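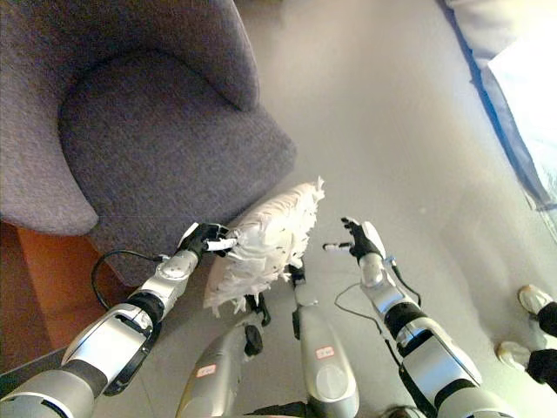
*Abb. 1: Fransenkissen vor dem Sessel. Die linke Hand liegt an, die rechte steht offen daneben.*

# Zweiarmig greifen, Teil 2: Wann hat er's denn nun?

Skript zur Vorlesung vom 23. Februar 2018, wie immer etwas ausführlicher als das, was ich an die Tafel gekriegt habe. Wer letzte Woche gefehlt hat: Wir waren bei der Kinematik der geschlossenen Kette stehen geblieben (zwei Arme, ein Objekt) und ich hatte versprochen, dass es jetzt endlich um weiche Sachen geht. Also gut, Kissen!

Schaut euch in Abb. 1 mal die beiden Hände an. Links Kontakt, rechts keiner. Für einen starren Karton wäre das ein klarer Fall: Einer drückt, der andere fehlt, also rutscht der Karton weg oder kippt. Beim Kissen ist es unangenehmer, denn der Stoff gibt nach und die Fransen stehen irgendwohin ab, und der Regler sieht lange Zeit eine Kraft, die im Sensorrauschen untergeht. Genau da fängt unser Problem an.

## Kontakt ist keine Ja/Nein-Frage

Ich habe früher selbst geschrieben: `wenn Kraft > Schwelle, dann Kontakt`. Eine Zeile, fertig, ab in die Mensa. Bei Fransen geht das schief, und zwar in beide Richtungen. Setzt ihr die Schwelle niedrig, meldet die Hand schon Kontakt, wenn sie sich nur selbst beschleunigt. Setzt ihr sie hoch, ist das Kissen längst eingedrückt, bevor irgendwas umschaltet.

Wir arbeiten deshalb mit einem kleinen Zustandsautomaten pro Hand:

- **FREI**: Positionsregelung, Bahn kommt vom Planer
- **TASTEN**: langsame Annäherung entlang der Handnormalen, Steifigkeit herunter
- **ANLIEGEN**: Kraftregelung in Normalenrichtung, Position quer dazu
- **HALTEN**: gekoppelt mit der anderen Hand, nur noch gemeinsam zu verlassen

Wichtig ist der letzte Punkt. HALTEN gibt es nur für beide zusammen. In einer Situation wie in Abb. 1 darf die linke Hand höchstens in ANLIEGEN sein, egal wie schön ihre Kraftkurve aussieht. Dirk Koster hat in der Übung gefragt, warum man das nicht einfach dem Planer überlässt, und die Frage ist gut: Unser Planer (Gidon) rechnet pro Anfrage 352 Millisekunden, der Kraftregler will aber alle 2 Millisekunden einen neuen Sollwert. Bis Gidon geantwortet hat, ist das Kissen schon sonst wo.

## Die innere Kraft, diesmal weich

Zur Erinnerung aus Teil 1: Greifen zwei Hände dasselbe Objekt, zerlegen wir die gemessenen Kräfte in einen Anteil, der das Objekt bewegt, und einen, der es nur zusammendrückt. Stark vereinfacht und eindimensional, mit beiden Kräften in derselben Achsrichtung gezählt:

```
F_bewegen = F_links + F_rechts
F_innen = (F_links - F_rechts) / 2
```

Drücken beide mit zehn Newton gegeneinander, kommt oben null heraus und unten zehn. Vorzeichen bitte selbst nachrechnen, in der Klausur vom November war das der Fehler Nummer eins (ich hab mich beim Korrigieren auch einmal verhauen, also keine Scham).

Beim Kissen regeln wir nur `F_innen` auf einen festen Wert und lassen den Abstand der Hände laufen, wohin er will. Er bekommt allerdings eine Untergrenze! Sonst drücken sich die Hände durch die Füllung, bis sie sich fast treffen, und ihr dürft die Fingergelenke neu kalibrieren. In Skisik heißt der Parameter `min_abstand`, und er steht ab Werk auf null. Bitte ändern. Wirklich.

## Und was sieht die Kopfkamera?

Jetzt wird's gemein. Yae Amano hat in ihrer Studienarbeit einen Segmentierer trainiert, der auf der Werkbank wunderbar lief, graue Platte, weißes Kissen, sauberer Rand. Dann kommt das Zimmer: helles Bettzeug, ein zweites weißes Kissen auf dem Bett, weißer Heizkörper, weiße Wand, und oben links streut auch noch farbiges Licht über das Holzpaneel. Wer da nach Helligkeit segmentiert, bekommt das halbe Zimmer zurück.

Drei Sachen haben geholfen, in dieser Reihenfolge:

1. **Den eigenen Körper ausmaskieren.** Die Gelenkwinkel kennen wir, also rendern wir Arme und Hände ins Bild und werfen diese Pixel weg. Denkt auch an die Kabel! Die hängen im Modell nicht drin und laufen als schwarze Schlaufe quer über den Sessel. Wir blasen die Maske deshalb um 40 Pixel auf, grob, aber reicht.
2. **Nur zwischen den Händen suchen.** Was man halten will, liegt im Raum zwischen den beiden Handflächen. Damit fallen Bett, Heizkörper und Pflanze schon mal raus.
3. **Den Rand nicht ernst nehmen.** Die Fransen zacken in alle Richtungen, und eine exakte Kontur bringt dem Regler gar nichts. Wir passen eine Ellipse an und nehmen deren Mittelpunkt und Hauptachse.

Mit allen drei Schritten liegt der Mittelpunkt bei uns im Schnitt etwa 57 Pixel besser als mit dem nackten Segmentierer. Klingt viel, liegt aber auch daran, dass der nackte Segmentierer ab und zu das Bett für das Kissen gehalten hat.

Beim folgenden Bild könnt ihr das mit Stift und Lineal durchspielen: Verbindungslinie zwischen den Handmitten ziehen, Ellipse ums Kissen, Hauptachse einzeichnen. Der Winkel zwischen den beiden Linien ist das, was im Code `schieflage` heißt und was die Kopplung ausregeln soll. 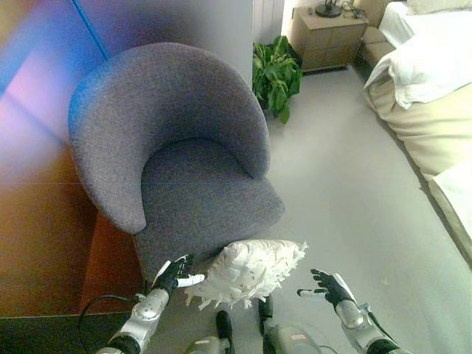
## Hausaufgabe bis zur nächsten Übung

Abgabe wie gehabt zu zweit, Code und eine halbe Seite Text.

- Zeichnet den Zustandsautomaten für beide Hände zusammen. Welche Kombinationen sind verboten? Was passiert, wenn eine Hand aus HALTEN herausfällt?
- Stellt in Skisik `min_abstand` auf einen sinnvollen Wert und begründet ihn. „Hat sich gut angefühlt“ zählt nicht, das habe ich leider schon gelesen.
- Implementiert Schritt 2 der Bildverarbeitung. Die Handposen kommen fertig aus dem Log, ihr müsst nur projizieren.
- Freiwillig: Sessel und Kissen berühren sich. Woran würdet ihr das in den Kräften merken, und an welcher Hand zuerst?

Fragen zum Log bitte an Yae, Fragen zu den Vorzeichen an mich.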